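# Everything in pairs: a chat with Cameron Rutherford

Cameron Rutherford has been fixing other people's winter gloves for 11 years, and he'll talk about them as long as you let him.
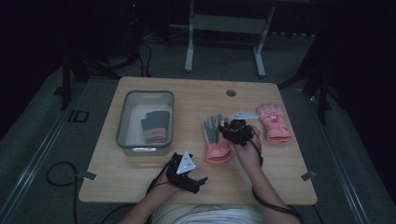 ## How it started

"My nan knitted, and she couldn't bear a hole," he tells me over a very large pot of tea at his place in Stolgate. "She'd darn a thumb while the rest of us argued over the crossword." He was a bus driver then, and the depot's lost property shelf was mostly single gloves. He took four of them home one November, and by spring people were leaving bags of the things on his porch, some with notes and one (he still laughs about it) with a fruitcake.

These days he works out of a back room behind the old Cirkus picture theatre, Sunday afternoons included, and reckons he has mended more than 1,000 gloves. Cuffs are his favourite part. "A cuff's where all the pulling happens, so it goes first. You pick up the stitches, you take your time, and you don't fuss over matching the colour. I quite like a mend you can see."

## On wool, and on patience

He buys most of his yarn from Rusnák, a small mill shop whose owner posts him the odd ends for next to nothing. Leather he leaves alone. "I tried it for 2 winters and I was hopeless! My neighbour's gardening gloves never recovered."

I ask what he'd say to someone with a drawer full of holes. He tops up my cup first. "Start with the pair you miss wearing," he says, and then he's off to find me a darning needle to take home.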